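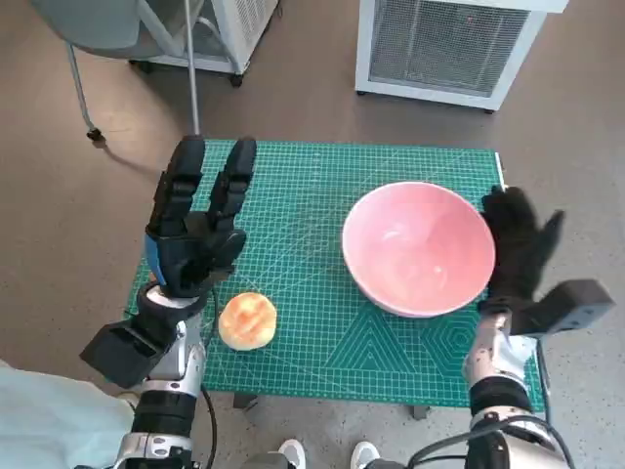 Issue 36

The Trellwood policy has one habit I have been trying to remove for most of the spring. When the left hand has to pick up a bun and put it in the pink bowl, the right hand drifts to the bowl whether or not the bowl needs holding. With one bun that costs a little time. With two buns, and a second reach right after the first, it costs more, and the errors pile up at the handoff between subtasks.

The baseline is plain behavior cloning with action chunks of 60 steps. Both arms share one action head. I suspected the shared head was the problem: the demonstrations contain plenty of episodes in which the operator steadied the bowl early, and the network learned the right arm's pose as a function of the left arm's phase. It never had to look at the bowl.

The change is small. I split the head per arm, kept the shared trunk, and added a two-state contact label (bracing, free) as an auxiliary target for each hand. Labels came from the Gidanow annotation tool, done by hand on 182 episodes and then propagated to the rest of the set with a small classifier. I checked the propagated labels at the transitions only, where they are most likely to be wrong.
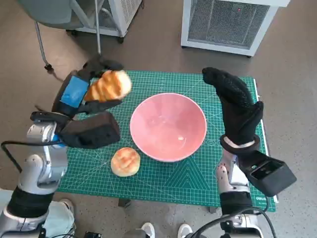

2 min read

Two buns on the mat is the harder start condition, and it is the one I now use for all comparisons. The left hand does the picking. The right hand may brace or stay clear, and either is scored as correct provided the bowl stays on the mat.

After 2,000 training steps of fine-tuning, the split head stops tying the right arm to the left arm's phase. The auxiliary loss flattens early. Dropping it afterward changes nothing I can measure, but leaving it out from the start brings the old habit back.

Grasp quality on the bun itself did not improve. The fingers still close too far when the approach is low, and the contact label has no notion of force. I tried the Kolumetti smoothing filter on the finger commands and took it out again after it delayed the release.

Next is the same split with shorter chunks, then a bowl of a different color to see how much of this is tied to pink. Config files go in the usual folder once I have cleaned up the paths.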